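# Bench cleanup with a two-arm station

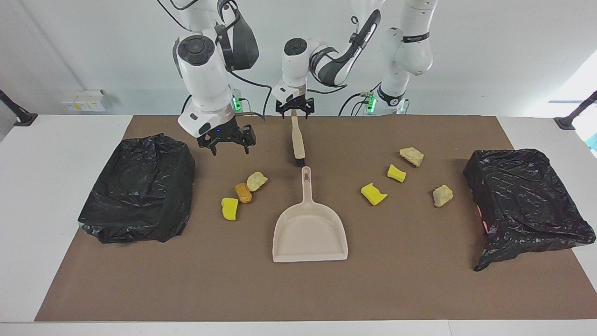

**Category: Workshop tips / Dry debris**

Applies to the packing benches at Wirkton. Revised in January after the second station went in.

**Mat.** Use a plain matte mat in a color that contrasts with the debris. Yellow and tan crumbs read well on brown. Leave a margin of bare table at the sides for wiping.

**Brush and pan.** A short, stiff tuft is enough for chip-sized pieces. Set the pan near the center of the mat with its open edge toward the operator side and its handle toward the arms. A pan with a raised rear rim holds the load better when lifted.

**Bags.** One on each side, overlapping the mat edge. Keep creases low where the brush travels.

**Cables.** Check the slack at full reach before each shift. A loop that clears the forearm at rest may not clear it extended.

**Staffing.** Sweeping used to take the last part of every shift. Safta Costache now covers 2 benches and spends that time on seal checks. The work is lighter on the wrists — and more of it is watching. Rotate off monitoring at the midshift break.

**Leftovers.** Fine dust and grease still go to a person with a damp cloth. Log missed pieces on form 409 and hand it to Maricica Bogdan.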